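Zestville Tenants' Association
Minutes of the general meeting, April 2020
Held by telephone

Present: Dionysis Zacharopoulos (chair), the secretary (taking these notes), and members from 43 apartments, though the phone service only ever admitted to 42 and somebody spent a while worrying about that.

1. Opening

The chair called the meeting to order, then called it to order again after a dog was muted. Members were asked to say their apartment number before speaking. This was done faithfully for the first two speakers.

2. Minutes of the December meeting

Approved with one correction. Apartment 3 did not "storm out" in December. She left at a normal speed and would like that recorded. It is recorded.

3. Laundry room

The sign-up sheet is now on the basement door, one household at a time, in one-hour slots. The member in 5F asked whether an hour was meant to include drying. The chair said yes. The member in 5F said the dryers have not finished anything in an hour since the building was wired. After discussion, slots were extended to ninety minutes, and the sheet will be redrawn by somebody with a ruler.

The left-hand washer is still out of order. Wieser, the repair company, says the part is on its way. Wieser also said so in December, in the same words, and the secretary has both letters if anyone wants to read them side by side.

Moved and carried: that the chair write to Wieser again, less politely.

4. Elevator

Gurkimer Management has put up a notice limiting the elevator to one person or one household. A member asked whether a couple who are not speaking count as a household. The chair ruled that they do, for elevator purposes.

The notice itself was criticized. It runs to two pages, and the limit is at the bottom of the second. Most people have read it from inside the elevator, by which time they are already in breach. Gurkimer will be asked for a shorter one in larger type.

5. Rent letter

Gurkimer has not replied to our letter asking for flexibility on late payments. A form reply came thanking us for our interest in renting at Zestville. The chair will resend the letter by certified mail and to the right department, if Gurkimer can be persuaded to say which one that is.

Members who have lost work should call the chair directly. He repeated this twice and asked that it be put in the minutes plainly, so here it is: call him, any time before ten at night. It stays between the two of you.

6. Money

The account stands at 93 dollars. A proposal to spend 100 dollars on a new bulletin board was discussed with more energy than the numbers allowed. The proposer suggested a smaller board. The chair suggested using the back of the old one. Tabled.

7. Courtyard

The bench has been moved again. Whoever is doing this is asked to at least leave it facing the courtyard. Two members denied involvement before anyone had asked them.

Cengate, which owns the lot next door, has trimmed our side of the hedge as well as its own. Opinion was divided between thanking them and invoicing them. A thank-you card will be sent. The member in 2A will sign it "the hedge people" unless stopped.

8. Noise

With everybody home all day, complaints are up. The chair read out the three received. One concerned a trombone, one concerned the person who complains about the trombone, and the third was unsigned and mostly about pancakes. Agreed that musical instruments stop at eight in the evening. The trombone asked for nine and was offered eight fifteen, which he took.

9. Shopping for neighbors

Working well. Lists go under the door of 1C by noon, and bags are left outside your own door the same evening. Please write what you want in full. "The usual" is not helpful to a person who has never met you, and "tea" covers most of an aisle. Say what kind, say what it can be swapped for, and if the box has a name you can copy out, copy it out.

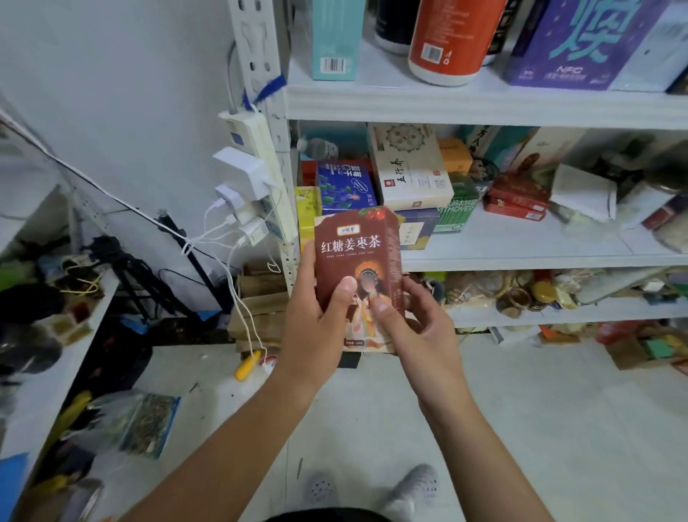 10. Any other business

A member asked when we would next meet in person. The chair said he did not know. Another member said she rather liked the telephone, as she had been able to cook through items 3 to 6, and several people said they had heard.

The member in 4B asked for the return of her stepladder. No questions will be asked. It may be left on the landing.

The meeting closed when the phone service ended the call. The chair was in the middle of thanking everyone, and those who rejoined were thanked.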